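Care of the Painted Room: Plants, Shelves and Walls

The potting corner has now been open to members for a full season, and several have written to ask how it is kept. The notes that follow set out the present arrangement and replace those issued in October.

The corner came to us with the lease at Hernitz. I had expected to repaint it in plain white. After living with the pink flowers on the wall for a few weeks I withdrew the proposal, and I remain content with that decision -- the paintwork is cracked and it marks easily, but it has a character that a fresh coat would remove.

Watering equipment is kept on the small picket-fence shelf unit, with bottles on the upper shelf and the watering can below. Members are asked to observe this order when returning items. 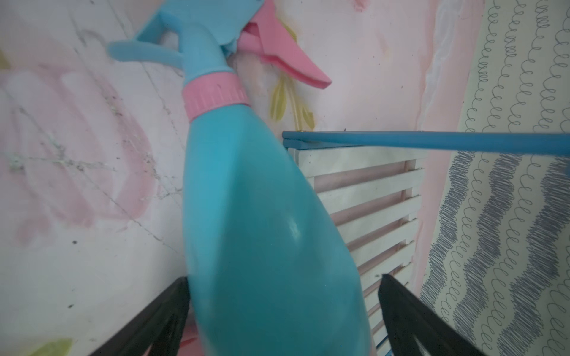
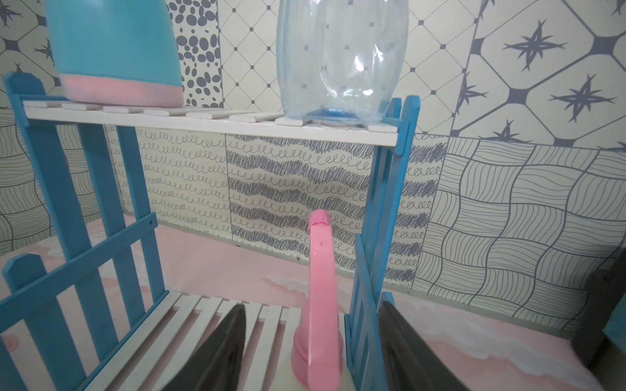

Brorkden Indoor Gardening Club -- Members' Pages

The light blue spray bottle with the pink trigger is reserved for water. Plant food, soap solution and leaf shine must be mixed in a separate container and labeled. A member lost a tray of Melis seedlings last year to a bottle that had held something else, and I should not like to see it repeated.

When misting, please turn the nozzle away from the painted wall. Specks of dirt may be lifted with a dry, soft brush. Damp cloths should not be used on the cracked areas.

The pink and cream watering can is suitable for small pots only. For the larger planters, members should use the hose in the yard and allow 20 minutes for the pots to drain before bringing them indoors.

The shelf unit is light and is not intended for heavy pots. Bags of compost are to be stored under the bench. The slats should be brushed out every 2 weeks, including the gaps in the lower shelf, where soil collects.

A second unit has been priced at Plodura at 580, delivery included. I have not yet placed the order, as I would prefer to hear first from those who use the corner on weekday mornings. Comments may be left below this post until 8th February.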